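8 Jun 2022 - Vistau bench, sim side

Spent most of the day on the orange box task for the Plurlow job. I'm up to 1,243 runs in the log now and my eyes are square. The living room scene loads a lot quicker with the lamps simplified, so that's one thing off the list (the whitewashed floor still looks too clean to me, but I'll leave it for October).

Had a good long yarn at lunch with the packing crew from Fistimport, who came by to see what we're up to. They shift some 3,000 boxes a week by hand, and I figured they'd be worried about their shifts. Mostly they wanted to know who gets called when a gripper jams at five in the morning! Fair question, and I didn't have much of an answer. Two of them want to learn the sim themselves, and I'd love that - they know things about lifting an open box that I've never had to think about.

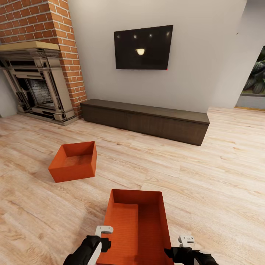 Zacharias scene, both grippers on the big tray, small box out on the floor by the fireplace.

The crew reckoned we hold it too high up the walls. At their place you get your hands lower, or the sides bow once there's weight in it. I'll try a lower grip tomorrow and run 48 of each so we can compare properly.

Also my own job has changed more than I'd noticed. I used to be on my feet all day and now I mostly watch and write notes, and my back's happier but I miss the noise a bit.

To do: lower grip, ask Plurlow about the jam call-outs, book the crew in for a morning on the sim.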